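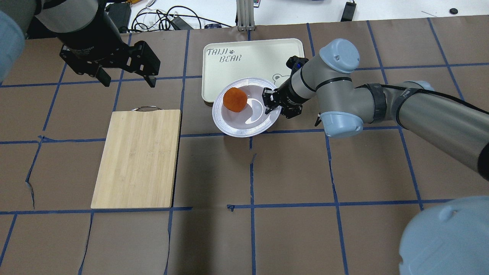 Dear Lies,

Another good stretch for the Bastilcombe lunch club, I'm pleased to say! Your grant of £3000 has now paid for 160 hot meals — soup, a main and always some fruit — and we have 18 regulars coming over from Sestdale on the minibus.
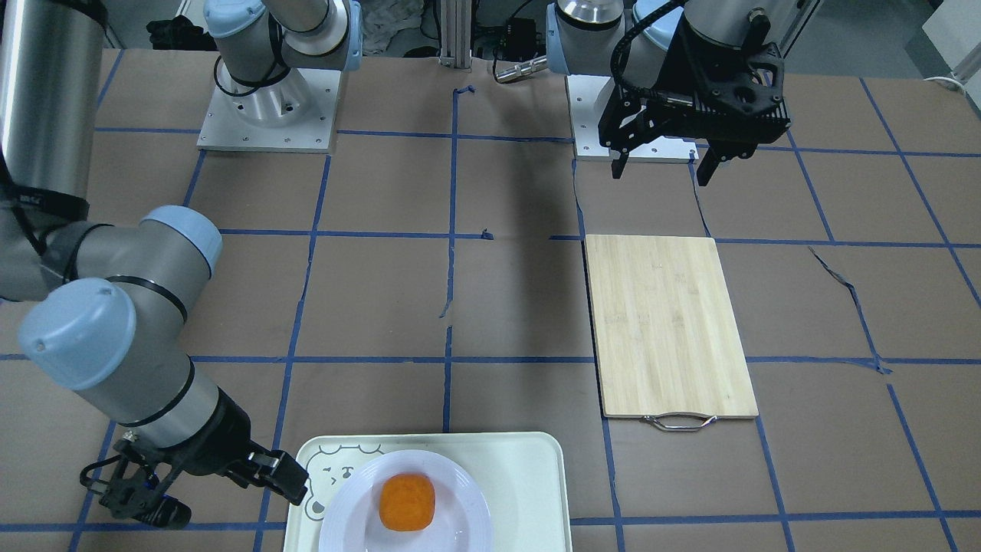
White plate on a cream tray, with a bamboo board alongside.

The oven is still temperamental, but Kuipers have promised us a new door seal before December. We have nearly 42 names down for the Christmas dinner, so do come if you can.

With warmest thanks,
Godelieve Meijer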